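THE SAYCE MACHINE

Part one – the side panel

Samira had the screws in her mouth. Bad habit, Pascal said so every time, but where else do you put them when the cup's gone missing again.

"Florska want it by six."

"Florska want everything by six."

"No, really. Truck leaves at six. Rawan called twice."

Clock over the sink said ten past three. Rain on the skylight. The whole of Milledon Repair smelled of toast and old dust, the way it did all winter, and she'd had neither lunch nor a decent night's sleep. She spat the screws into her palm.

It was old man Sayce's computer. A Dell tower, gray, heavier than it looked, carried in that morning by the nephew who did not want to be here. The old man had died in August. Somewhere in it was a book, or the nephew thought there was a book. 300 pages, typed over a lot of years, never printed, never sent to anybody. Florska had published his first two back when people still wrote letters about that kind of thing. Now they wanted the third.

"Does it turn on?" she'd asked.

"It did," said the nephew. "Then it didnt."

That was all the history she got.

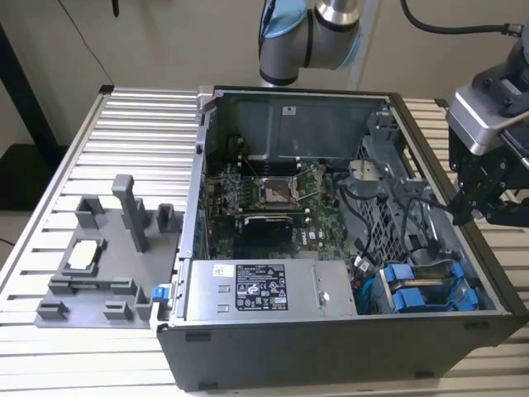
She pulled her sleeves up. Thought about the old man. She'd met him once, at the Evach library, a reading with more chairs than people. He read a chapter about a ferry and then lost his place, and instead of finding it he just told the rest from memory, looking at the window. Jihad had slept through it. Jihad slept through everything. She'd poked him in the ribs at the end so he'd clap.

She should have gone up and said something. Had a sentence ready and everything. Went home instead.

"Samira."

"What."

"You're staring."

"I'm thinking."

"Think with your hands," said Pascal, and went to answer the phone.

Rawan again. You could hear her from across the room, that bright fast voice, all the words leaning forward. Was it open yet. Was there anything on it. The driver was called Zaid Haddad and he was very nice but he wouldn't wait, he had another pickup across the river, and could they please please call the minute they knew.

"She's opening it up now," said Pascal. "Yes. Yes. No, I can't make her go faster, I've tried."

Part two – inside

People think you can tell a person from their files. Samira didn't read files. She went by the insides. Whether somebody had been in there before, whether they'd tucked the wires back or just shoved the lid on and hoped.

Blue cable, looped. Yellow and red and black all coming down together in one fat bundle. Green board with the name printed on it in white, as if you might forget. And the blue bracket, standing up in the middle of it like a little filing cabinet.

"There you are," she said.

She said it quietly. Pascal would have made a remark. 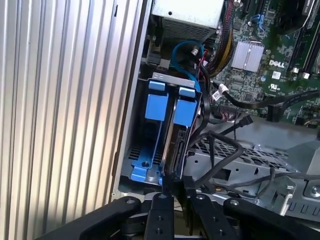
The phone rang. She let it. It rang out and started over.

What she kept coming back to was the ferry. In the chapter he read, a woman takes a ferry every morning to a job she's already lost, because she hasn't told her husband, and the man who sells coffee on board figures it out and starts charging her half. Neither of them says a word about it. Then he'd lost his place, and looked at the window, and said, well, one day she doesn't get on. The coffee man pours it anyway.

And was that in the book? The one in here? Or was that a thing he made up on the spot becuase the pages were out of order? She'd wondered on and off for years. In the shower. In line at the bank.

"Twenty to four," said Pascal.

"I can see the clock."

"Just saying it out loud. For company."

He'd brought toast. Put it down on the stool, away from the work, which was the one rule they both kept. She ate half standing up and wiped her fingers on her jeans, twice, and then a third time.

"What if there's nothing on it?" he said.

"Then there's nothing on it."

"She'll cry. Rawan."

"She'll be fine."

"You'll cry."

"Go and do the printers, Pascal."

He did not go and do the printers. He pulled up the other stool and sat with his arms folded and his chin down, like somebody waiting outside a hospital room. Rain getting harder. A bus went by and the window buzzed.

She worked. Cable first, then the other cable. Slow, slow. Fingertips. Her grandmother used to take splinters out like that, humming, so you watched her mouth and forgot about your foot.

Then the drive was in her hand. Smaller than a paperback. She turned it over and there was a strip of masking tape stuck along the underneath, gone brown at the edges, with writing on it. Blue pen, shaky. She had to tilt it to the lamp.

FERRY – KEEP

"Pascal," she said.

"What? What is it? Is it broken?"

She held it out flat so he could read it. He read it. He took his glasses off and read it again.

"He opened it up himself," he said. "The old guy. He went in there with a screwdriver and he put a label on it."

"Yeah."

"Who does that?"

She didn't answer. She was already looking for the adapter, drawer one, drawer two, not there, never there, under the invoices of course. Plugged it in. Her hands weren't great. She sat down for it, she never sat down for it.

A click. A hum, thin as a mosquito. The little wheel on the screen going round and round.

"Come on," said Pascal. "Come on, come on."

Four folders. Taxes. Taxes old. Garden. And one with no name at all, just a blank where the name should be, 320 files in it.

The phone started up again.

"Get that," Samira said. "Tell her to hold the truck." 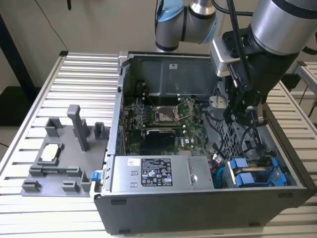
Part three – Zaid Haddad waits

He was not supposed to wait. He had told them that. But the woman on the phone had said please in such a way, and there was a heater in the cab, and half a sandwich. So he parked outside Milledon Repair with two wheels on the curb and watched the yellow window.

Two people in there, heads together. Not moving much. The woman was reading something out loud, he could see her lips go.

Quarter past six. Half past.

He texted the other pickup. Stuck in traffic, he wrote, sorry, and turned the engine off, and after a while he got out and knocked to ask if he could listen.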